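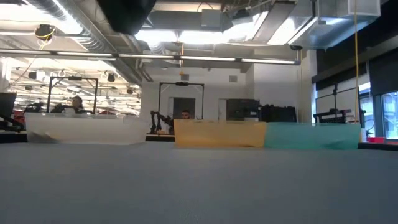
Three see-through bins along the back edge of the table, with clear space in front for sorting.

I get asked about my bins more than anything else I write about, so I've finally put the whole method down in one place. It works for craft bits, cables, screws, hair clips, whatever has taken over your drawer. I learned most of it from Donal Gilmartin when we both helped out at the Tavcombe swap shop, and I've fiddled with it ever since.

What you need: three translucent bins in different colours (white, orange and teal for me), a big table and a damp cloth. Mine had 52 loose things on it last Wednesday and I was done before my tea went cold!

First, wipe the table and push the bins right to the far edge. You want all your working space between you and them. If they're at the front you'll be reaching over the sides all afternoon, and your elbow will have one of them on the floor.

Next, decide what each colour means before you pick anything up. I use white for things going back where they live, orange for things that need mending or a good wash, and teal for giving away. Write it on a scrap of paper if you're doing it with other people (my sister and I once spent an hour sorting to completely different rules).

I leave a gap between the white bin and the other two, and put the orange and teal ones end to end. White is the one I use most and I like to be able to drop things in without looking. You may prefer them evenly spaced — try both.

Now tip out one drawer. Just one! Pick up the nearest thing, put it in a bin, and carry on. If you're stuck on something for more than a few seconds, leave it on the table and come back to it. I allow myself 4 of those, and after that I have to choose.

When the table's clear, empty the white bin first and put everything away there and then. The teal one goes straight to the car. Orange can wait until the weekend, though mine has been known to wait until January.

A note on see-through plastic: you can tell when a bin is filling up without getting up to look, but it does show the dust. Warm water and a drop of washing-up liquid sorts it out — skip the scratchy side of the sponge.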